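# How does a robot learn to pick things up?

Hi! I work at a place called Starnmont, and my job is kind of like being a coach. My student is a robot arm, and right now we're working on cups and jars and other see-through stuff (so tricky!).

You probably learned to grab a cup by trying it a whole lot when you were a baby. You missed, you spilled, you tried again. A robot needs lots of tries too. We call each try an *example*, and we save every one of them, even the flops.

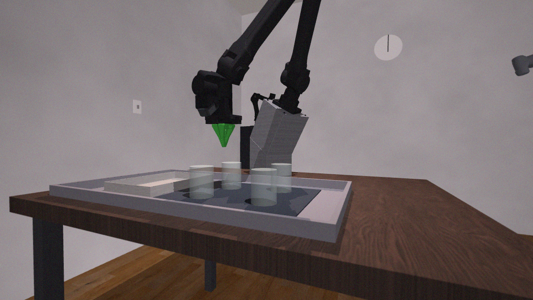
A lot of our examples come from a pretend world inside a computer, called a simulation. It's a bit like a video game! I can knock over 18 cups in there and never need a mop. Then I press reset and everything pops back to where it started.

Each example keeps track of two things:

- what the robot could see
- how it moved

Yesterday I saved 23 examples, and 15 of them were good grabs. The others go in the pile too, so the computer can compare a good grab with a bad one.

Then I change something. Maybe I slide a cup over, or turn down the lights. If the cup always stood in the same spot, the robot would only learn that one spot, and that's no help in a real kitchen!

In May we start on spoons. I'm a little nervous about spoons.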